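About Erkgate

Who we are
We gather examples for robots to learn from. Florencio Barroso started Erkgate in the back half of a print shop, with one arm, one table and a box of plastic parts he had been meaning to throw out. The print shop has since moved on and we have the whole floor. The box of parts is still in use!

What we do
If you want a robot arm to pick up a part it has never been programmed for, somebody has to show it how, many times over, with all the small differences that turn up in real life. Our operators guide the arms by hand from a matching set of controls, and every move is recorded along with what the overhead camera sees. One go at a task, from start to finish, is what we call a take. A full set for a single task is 2000 takes, and our library now covers 149 tasks, from stacking cups to threading a strap through a buckle.

We love this work. It is slow and a bit like practicing piano scales, and then one morning a model trained on your takes reaches for a part and gets it, and the whole room goes quiet to watch.

How we work
Every task begins with a one-page sheet written by the person who will run it. Then come the practice takes, which we delete, and then the real ones. We move the part between takes. We keep the fumbles too, tagged as fumbles, because a learning system can use a good recovery as much as a clean grab (our customers at Cekov talked us into this, and they were right). A second operator reviews each batch before it goes out, and anything with a wrong tag goes back to the table.

Enham, our reviewing tool, was built in-house over one long December. It plays takes side by side, so a stray one is easy to spot.

Our current favorite is the Chambi set, which is all small machine parts: gears, spacers, caps and knobs.
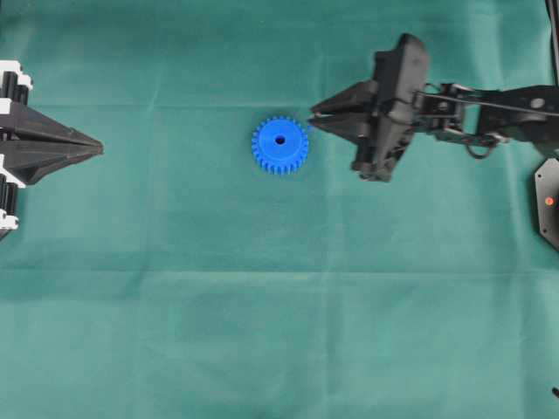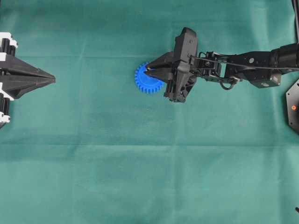
A blue gear from the Chambi set, held in the gripper's fingers.

Gears sound simple until you try teaching one. The teeth can catch, the edge is thin, and a grip that works fine on a cap may send a gear spinning off the table. We wrote that sheet four times before everyone was happy with it.

The team
There are 33 of us. Many came from jobs with no robots in them at all: a dental lab, a bakery, a school band room. Good hands and patience matter most, and new operators spend their first 2 weeks at the controls with someone experienced in the next chair. Florencio still runs takes most afternoons and still gets his batches sent back now and then.

Come and see us
We open the floor to school groups and to anyone thinking about joining. Write to the front desk with the size of your group, and wear shoes you can stand in for an hour.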